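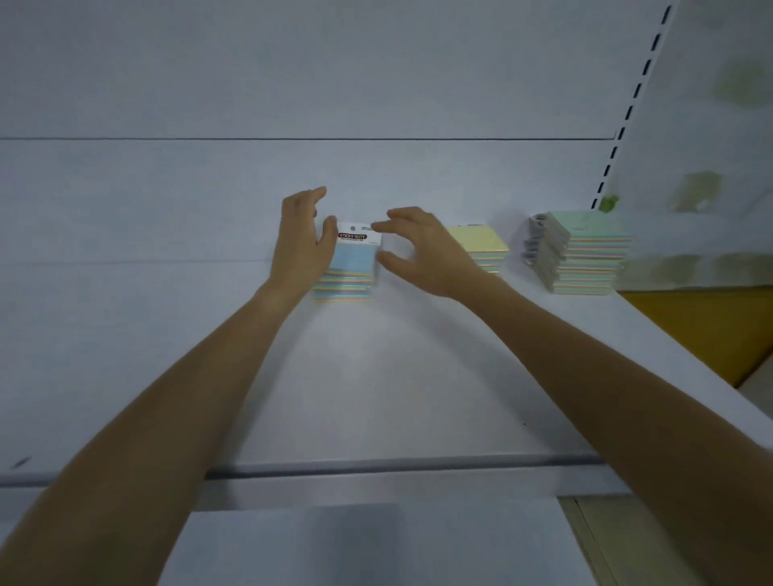 Chapter 4
Paper in Small Pieces: How Everyday Stationery Gets Made and Sold

Most of us meet paper for the first time as children, and we meet it as something flat and finished, a sheet to draw on, with no hint that it was ever part of anything larger. By the time paper reaches a shop it has been cut, and cut again, and very likely glued or folded or wrapped as well, and each of those steps was paid for by somebody who hoped to earn it back. A stack of square sticky note pads, pale blue on the top and showing thin stripes of yellow, pink and green along the edges underneath, makes a good place to begin, for the plain reason that you probably have a pad like it within reach as you read this. Go and find it if you can. I will wait.

In Chapter 3 we followed the tree as far as the mill, and we left our paper wound up on a great heavy roll. You may remember that the mill at Stislow sold its rolls by weight and cared very little what became of them afterward. This chapter is about the people who do care. They are called converters, an odd word that has nothing to do with religion or electricity. A converter buys paper by the roll and sells it in some other form: envelopes, exercise books, receipt rolls, gift wrap, and those little pads.

We will spend a good deal of our time with one such firm, Briter, which began with 2 cutting machines in a rented building in Campbell. It is not a famous business, and I chose it partly for that. Large companies have so many products that it is hard to see where the money goes. At Briter you can follow a single roll in at one door and out at the other, and that is just what Section 4.2 does, with the costs written down at each stage. In the April we look at most closely, the firm shipped 568 cartons, nearly 200 of them to one customer, a chain of school supply stores called Zirkoneo. You might like to stop and ask yourself whether you would sleep well at night with a customer that size -- we come back to the question in Section 4.4, when Zirkoneo asks for a lower price.

A word about the arithmetic before we start. There is some, and it is friendly. If you can work out what 40 sheets cost when you know the price of one, you can do every exercise in this chapter.

4.1 What Color Costs

Let us begin with dye. White paper is the cheapest to keep on hand, as almost every product can use it. A pale pink roll can only ever become something pink, and it sits in the storeroom until an order comes along that wants it.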